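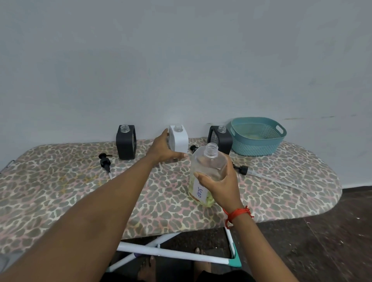
*Ironing board with a leopard-print cover.*

# How to work out your own inflation rate

I got hooked on this last winter, when every headline told me prices were barely moving and my bank statement plainly disagreed with them. The official number is an average over a giant pile of households, and plenty of those households buy things I never buy (I don't have a car, for one). So I started keeping my own. It takes an evening to set up and then maybe half an hour a year, and I promise the math is nothing worse than what you did in seventh grade!

You need a year-old set of receipts or an online order history, plus a spreadsheet. I use Jurex because it was already on my laptop, but paper works too.

## 1. Pick your list

Write down 30 things you buy over and over. Food is the obvious start, but put in shampoo, dish soap, light bulbs, cat litter, the bus pass, your phone plan. Leave out the one-off stuff. A new mattress will wreck your numbers for the whole year and tell you nothing.

Be really fussy about sizes. Write "coffee, 12 oz bag," never just "coffee," or a year from now you'll be comparing two different bags and wondering why coffee got cheaper. It didn't. They shrank the bag. I made exactly this mistake with crackers and had to redo a whole column.

## 2. Put in the old prices

Find what you paid a year ago. I do mine every December, partly because it's easy to remember and partly because I'm digging out paperwork then anyway. Most of my groceries come from Mạc, where they'll look up old purchases if you have their card, and that saved me a lot of squinting at faded receipts.

Next to each price, write how many you buy in a month. Multiply across, add down. That's your starting total. Mine came to $439.

## 3. Put in the new prices

Same list, same sizes, **same quantities**. This part trips people up. Maybe you've cut back on beef because it got expensive, and it's very tempting to put in the smaller amount. Don't! Keep the old quantity for now, or you'll be measuring your habits along with the prices.

If a size has changed, convert it. Divide the new price by the new ounces, then multiply by the old ounces. Ugly, but it only takes a second.

My new total was $500. Ouch.

## 4. Do the sum

New total minus old total, divided by old total, times a hundred:

`(500 - 439) / 439 x 100 = 13.9`

So my list went up 13.9 percent. I went and made tea after that one.
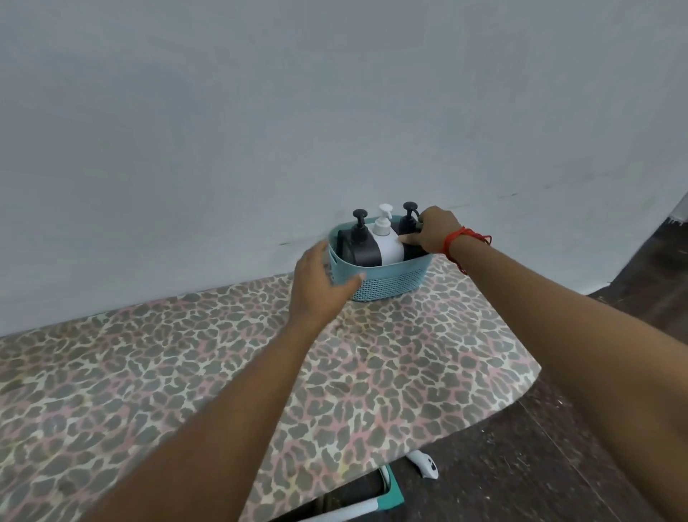
Seul-gi Yoo wrote in after the first version of this page went up to say that a figure like mine is way too scary on its own, that rent is the biggest bill most people have, and that leaving it out is like weighing yourself with one foot on the floor. Which, okay, fair point, and it's the reason there's a step five now.

## 5. Bring in the big bills

Take everything you spent in that same month a year ago, rent and utilities and insurance and all. Mine was $2,000 on the nose (I moved a dentist payment to make it round, don't tell on me). The list was $439 of that, and the other $1,561 hadn't changed at all, thanks to a lease that still had months to run.

So the whole month went from $2,000 to $2,061:

`61 / 2000 x 100 = 3.05`

Just over 3 percent. Much calmer! Both numbers are worth keeping, though. The small one is what happened to my budget as a whole, and the big one is what I feel at the register every week.

If your rent did go up, put the new rent in. Same with insurance, which likes to creep up quietly at renewal.

## 6. Compare it with your savings

Now look at the interest on your savings account. Mine's at Florville, and the rate is, um, modest. Take the interest rate and subtract your overall figure from step five. If your account pays 1 percent and your figure is 3.05, you're at minus 2.05, so the money in there buys a little less than it did a year ago.

That's a rough version, and taxes on the interest will make it slightly worse. I still keep my emergency money where it is. I want to be able to grab it on a bad morning without selling anything. What did change is the extra on top, which I used to let pile up in the same account out of pure laziness.

## A few loose ends

- Use the regular price when something's on sale, in both years.
- If a product disappears, swap in the closest thing and put a note beside it.
- Save the sheet under a new name each year. I overwrote one once and had to type the whole thing in again from a printout.
- Couples should agree on the list first. You'd be amazed how long two people can argue over yogurt.

I'm adding a tab for the Fultetgate bus pass next, as soon as they post the new fares.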